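We use cookies to remember your settings and to see which pages people read. By carrying on you agree to this. Accept / Manage

README: The Forkton Sleeves and Wallets Collection

Share this page: 5 shares, 4 comments

## What this is

Hello, and thank you for taking the trouble to open the README first, which I know most people don't (I am as guilty as anyone). These are the notes that go with a set of pictures and short written records about sleeved things: display folders, card wallets, photo books, recipe binders, anything in which a piece of paper or card lives inside a clear plastic pocket and has to be got out again now and then. The first lot was put together at Forkton by Selamawit Gebreyes and me, with a great deal of help from Brendan Cronin, who lent us most of his mother's recipe folders and only asked for them back twice.

There are 600 records in all. Of these, 500 have a picture and a written note, and the rest have a note only, either for want of a decent light or from plain forgetfulness on my part. The subject is the handling: where the pages bunch, how the sleeves lie against one another, what a wallet looks like when it is open and one card has been lifted away from the others.

## Folders and binders
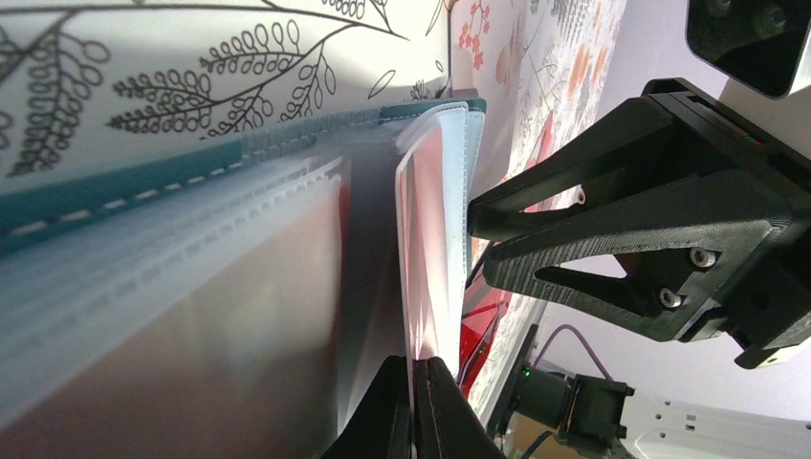

Sleeved folders have a way of opening where they like, and anyone who has kept school certificates or knitting patterns in one will know the feeling of going for the page you want and coming away with a whole wodge of its neighbours. We use the word "bunch" in the notes for a group of sleeves that has risen together away from the rest, as with the pages standing up in the middle of this folder, with that reddish print glowing through the plastic. The word "stack" is kept for whatever is still lying flat. Rodrigo Macedo, who wrote a good half of the folder notes, wanted a third word for sleeves that are neither one thing nor the other, and we argued about it very pleasantly over several pots of tea, and then left it at two.

Covers get their own line in the record. I like a pretty cover and make no apology for having written more about them than was strictly wanted! You will find leafy line drawings in black on white, edging strips in teal with white dashed stitching, and from the Meireles batch a whole run of plain brown card which I did my best with. If a cover is only partly showing, the note says "part" after the pattern, so please don't take it for the full design.

A word on clear plastic, as several people have written in about it. Sleeves catch the light dreadfully. Where the shine hides what's inside, the contents are given as colours only (grey, beige, pinkish and so on) and we haven't guessed at the rest. If you know perfectly well what it must be, I would still ask you to leave the guess out of any corrections you send.

## Wallets and card holders

The wallets came in later, at Henrique Mota's suggestion, and I was doubtful to begin with. A wallet seemed to me a different animal from a binder. But once we had a few of them open on the table I came round, because the small ones raise just the same questions as the big ones: which pocket is in front, which card is on the outside, how far something has been pulled clear of its fellows. 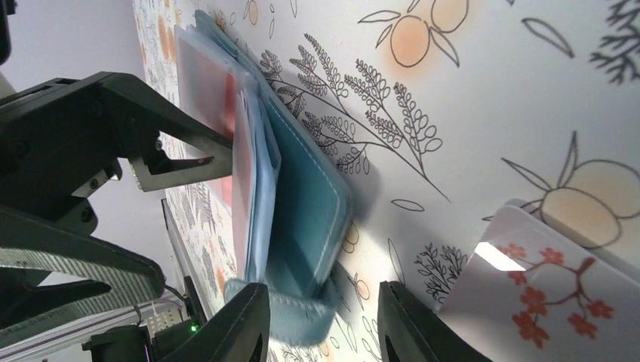 Reading time: 4 minutes

The card fields took the longest to settle. "Outer card" means the one furthest from the cover, and it is described by colour before anything else. The teal wallet is the one I send newcomers to first, with its red-pink card on the outside, pulled partly away from the rest, and the pale light-blue one deeper in. If you can follow the note for that one you can follow them all. "Tab" is any flap or strap meant for closing the thing, and gets its own texture word: smooth, ribbed, felt-like. Stitching is noted where it shows, with its colour if we could be sure of it.

## The fields

- item: folder, binder, wallet, photo book or other
- cover: colour and pattern, with "part" where needed
- edging: colour, stitching if seen
- sleeves: clear, frosted or tinted
- state: flat, bunch, stack, lifted
- outer card: colour (wallets only)
- tab: yes or no, then texture
- cloth: what the item is lying on, if patterned
- remarks: whatever the writer felt like adding, which in Rodrigo's case can be quite a lot

## Known gaps

Ring sizes are missing from the Zirnberg batch. Zips were never given a field, so look for them in the remarks. The spelling of "grey" wanders in the early records, and I keep meaning to sit down with it one evening. Brendan's recipe folders are over-represented, and so, I'm afraid, is teal.

## Using it and putting it right

You are welcome to use the records for teaching, for your own sorting projects, or for anything else kindly meant. Please keep this file with them. Corrections are very welcome and should give the record name and the field, and if you can manage a sentence on why you think it wrong, so much the better.

Last revised July 14, 2018
Morven McIver

Related items

- The Brurkness Button Tins: data card
- Notes on Labelling Recipe Folders
- Meireles Photo Books, first batch
- Zirnberg Binders: ring sizes wanted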